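FOR IMMEDIATE RELEASE

Lonier opens in Bustberg this November, in the building everyone still calls the carpet store

BUSTBERG. Lonier, a 62-seat restaurant from chef and owner Kobina Asante, opens this November at 3104 Ansah Street, a space that sold discount carpet until the public had, it seems, enough carpet. Dinner is served from 5 p.m. The old freight door is staying, mainly on account of what it would cost to remove.

The menu is short and built around a charcoal grill and one very large pot. Asante grew up on his grandmother's groundnut soup and cooked in hotel kitchens for most of his adult life, where he was asked to make a great many club sandwiches. There is no club sandwich at Lonier. There is groundnut soup with smoked chicken, whole grilled tilapia with green pepper sauce, red red with fried plantain, and a goat shoulder for the table that has to be ordered by noon and does not care how hungry you are at seven.

"People keep asking me what the concept is," said Asante. "The concept is dinner. I had a consultant for two weeks and he wanted to call the rice 'a journey.' It's jollof. It comes in a bowl."
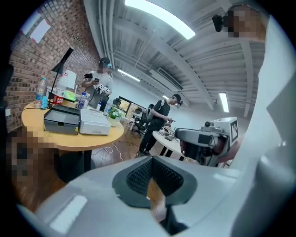

Guests may notice that the dining room is quieter than the current fashion allows. Asante spent a sizable piece of the budget on ceiling panels, having concluded that he would like to hear what his customers are complaining about. Tables are set far enough apart that you can stand up without apologizing, and the bar holds six stools for walk-ins, first come, first served, no exceptions for people who know somebody.

Drinks lean toward ginger, hibiscus and beer. The wine list fits on one side of a card. A house cocktail called the Flavex, named after a brand of carpet glue found on a shelf in the basement, mixes rum, lime and tamarind and contains no adhesive of any kind. The kitchen tested about 400 bowls of soup on friends, neighbors and the electrician before settling on the recipe, and the electrician has asked that his contribution be noted. It is noted.

Dessert is two things: a coconut cake, and no coconut cake once the coconut cake is gone.

Lonier will take reservations by phone for parties of any size up to eight. Larger groups are welcome to split up and wave at each other. Lunch service will follow in the new year if the staff are still speaking to the owner.

Lonier
3104 Ansah Street, Bustberg
Dinner from 5 p.m.
Press contact: Kobina Asante, at the restaurant, before the grill is lit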